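Short cycling, continued

The pump at the Tumcombe house is still short cycling, though less than it was. When I wrote the last post I had blamed the pressure switch. I replaced the switch, and the behavior didn't change at all, so that post should be read as a record of a wrong guess. I've left it up because the wiring notes are fine.

Setup, for anyone starting with this one. The well is 131 feet deep with a submersible pump. The line comes into the crawl space through a check valve, then a tee with the gauge, the switch, the drain and a relief valve, then the pressure tank, then a sediment filter, then the house. The tank is a Studon, a bladder type, and it was there when I bought the place. The label is mostly rust. The filter housing is mine.

The symptom is that with one faucet open the pump comes on, runs, shuts off, and comes on again much too soon. I timed a full run from cut-in to cut-out with everything in the house closed and got 19 seconds. A minute is the usual minimum people quote for a small submersible. Each start draws a lot more current than steady running and the motor heats up, and it needs the rest of the cycle to get rid of that heat. A motor that starts too often dies early, and pulling a pump from that depth is a job for a truck with a derrick on it.

There are a limited number of ways to get a run that short. The tank can be too small for the pump. The air charge can be wrong. The bladder can have failed and let the tank fill with water. The switch can have a differential that is too narrow, or the small nipple that feeds the switch can be clogged so that it reads late and then overshoots. I'd already replaced the nipple along with the switch, so those last two were out.

I checked the air charge next, which I should have done first. The procedure is simple and I had been doing it wrong for years. You have to kill power to the pump, open the drain, and let the tank empty completely before putting a gauge on the air valve. If there is any water pressure in the system, the tire gauge just reads that same pressure back to you and you learn nothing. With the tank drained, the reading should be two psi below the cut-in setting of the switch. Mine was less than half of that. In my notes from previous years I had it down as correct every time, and every one of those readings was taken with the system under pressure.

Before adding air I pressed the pin on the valve to see what came out. Water from the air valve means a failed bladder and a new tank. I got air, with a slight rubber smell and no water. I then rocked the tank with the fittings loosened and it moved easily. A waterlogged tank doesn't move.

So I brought it up with a bicycle pump, which I don't recommend. It takes a very long time. Fergus Cowie has a small compressor and offered it, but he lives on the far side of Urden and I wanted the water back on before dinner. After recharging, I closed the drain, restored power, and watched the gauge climb. The run time more than doubled. That still leaves it short of a minute.

The remaining shortfall I think is tank size. A tank's useful number is the drawdown, meaning how much water it delivers between cut-out and cut-in, and it is a good deal smaller than the volume printed on the side. People see a large tank and assume it holds a large reserve. Most of what's in there is air. To get a minimum one-minute run, drawdown in gallons should be at least equal to the pump's output in gallons per minute. My pump was replaced by the previous owner, and from the invoice he left in the kitchen drawer I can see he went up a size without touching the tank. The original pair was probably matched. The current pair isn't.

You can measure drawdown without trusting any label. Run the pump to cut-out, switch off the breaker, open a faucet into a bucket, and keep filling until the gauge drops to cut-in. Whatever you caught is your drawdown. Do it with a bucket you've marked beforehand. I used the stock pot and had to do it over.

I called MacRitchie about a larger tank and was quoted something close to 200 dollars more than the one I'd seen listed in their own flyer. The flyer price is for the model without a base. The base is a plastic ring. I asked whether the tank would stand up without it and was told that it would not. I haven't ordered yet.

The alternative is a second tank in parallel with the first. Rhona Hepburn suggested this in the comments last time, and I've been over it on paper a few times. Drawdowns add, so a modest second tank would be enough. Both need the same precharge, and both should tie in close to the switch so that it sees the same pressure they do. The difficulty is floor space. The crawl space has one flat section and the Studon is on it. The rest is gravel with a slope toward the drain, and I would need to pour a pad or at least level some pavers. It also means a second bladder to check every year, by someone who has shown he can't be relied on to check the first one properly.

Raising the differential on the switch would also lengthen the run, and it costs nothing. I don't want to do that. The upper limit is already where I'm comfortable with the old copper in the bathroom wall, and dropping the lower one makes the shower unpleasant. Several people also wrote to ask about constant pressure valves. Those throttle the pump to match demand, and they do cut down on cycling while water is being used. I'd sooner fix the storage first and see what is left over.

One correction to an older post. I said the sediment filter could go ahead of the tank. It can't go between the switch and the pump, and it really shouldn't be anywhere upstream of the tee. When the cartridge loads up, the switch sees pressure on one side of the restriction and the tank is on the other, and the contacts will chatter. Mine has been downstream since November and there has been no chatter.
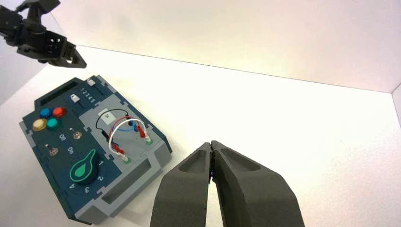

For the parallel option I still need the thread size on the spare port of the tee, which I couldn't read under the pipe dope. I'll clean it off the next time the system is drained and put the figure in the comments.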